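Fallville Children's Science Library
How Your Eyes Tell Colors Apart

Light travels from the sun or a lamp, bounces off the things around you and enters your eye through a small opening called the pupil. At the back of the eye is a thin layer called the retina. It turns light into signals, and a nerve carries those signals to the brain.
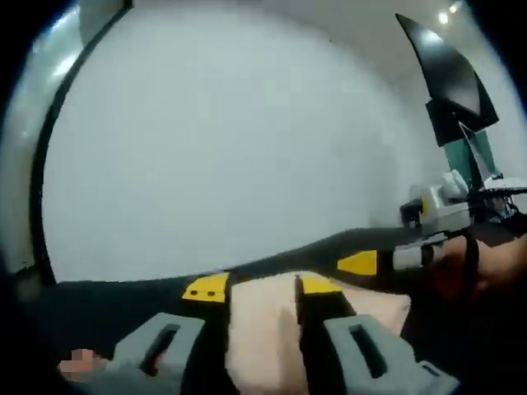
Contrast is the difference between a color and whatever is next to it. When the difference is large, the eye finds an edge quickly. A yellow marker beside a long black surface is easy to spot, even when it is small. Road signs use dark letters on a bright background for the same purpose.

Some colors are much closer to each other. Your brain must then look for smaller changes, such as a little more red or a little less light. Shadows help too, as they show where a surface bends or folds.

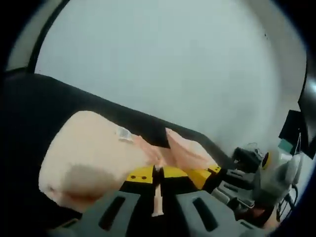
Pale peach and pink are close in color. The darker crease helps the eye see the folds.

Most people have 3 kinds of cone cells in the retina. Each kind responds best to a different part of the light we can see, and the brain compares their signals to work out the color. Other cells, called rods, work well in dim light — but they cannot tell one color from another. 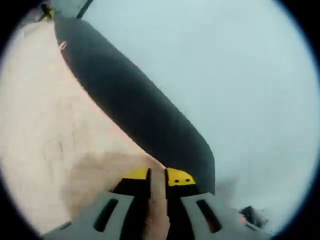

For this reason, a red sweater may look gray in a dark bedroom. Some people have cones that work differently, and they may find red and green hard to tell apart. This is called color blindness, and an eye doctor can test for it.

Words to know
Pupil: the opening that lets light into the eye
Retina: the layer that senses light
Cone: a cell that helps us see color

Text by Zoriana Maksymiv. Reviewed in August.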